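Nesness cell

The Nesness cell is a tabletop robot work cell used for sorting and clearing small household and office goods. It was developed at the Idwood workshop and is named after the street where the first unit was put together. The design is built around a plain white table, black robot arms fitted with grippers, and a stock of everyday objects. Most published accounts of the cell deal with its upkeep, which takes up a larger share of the working week than was first planned.

Layout

The arms are mounted so that they reach in over the table from the far corners. This leaves the front edge free for the operator, who sets out the objects by hand before each run. Power and signal lines run along the outside of the arms. The builders considered internal routing and dropped it, as a worn cable would have meant taking an arm apart. External cables can be changed in one short session, but they need enough slack to let the wrist turn fully, and the slack has to be checked often.

Objects are kept in numbered sets. A set usually mixes thin, flat items such as pens and rulers with rounder ones such as bottles and fruit. A basket or bowl serves as a place to put things. Soft items are counted as the hardest class, and the handover of a soft item from one gripper to the other is used as a standard check after any repair to the fingers.

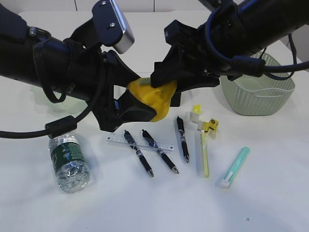
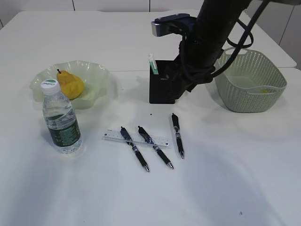 Arms and cables over the table, with a ruler and three pens set out in front. In the first picture two grippers hold a yellow object between them.

Upkeep

The table is wiped down at the start of the day and the arms are sent to their rest position. The operator then moves each joint slowly through its range and watches the cables for snagging. Loops that hang low enough to sweep the table are taken up and tied again. Ferrite beads, where fitted, are pushed back into place if they have slid toward the gripper -- a loose bead adds weight at the wrist and can knock over light objects.

Finger pads are inspected every Wednesday and replaced in pairs. The Cudimach service log for the first unit lists 1,106 hours of running time and 62 pad changes. Cable faults were the most common cause of unplanned stops, followed by loose gripper screws.

Calibration

After a pad or cable change the grippers are closed on a gauge block and the zero point is stored again. The two arms are then brought together over the middle of the table to confirm that they agree on height. A difference of more than 2 millimeters calls for a full calibration, which takes most of a morning. The Nowakowski routine, a shorter method added later, uses around 437 arm positions and can be left to run over lunch.

Later versions

A second unit kept the same table and arms but moved the cable ties farther from the wrist. Its control software is shared with the first, and spare fingers fit both.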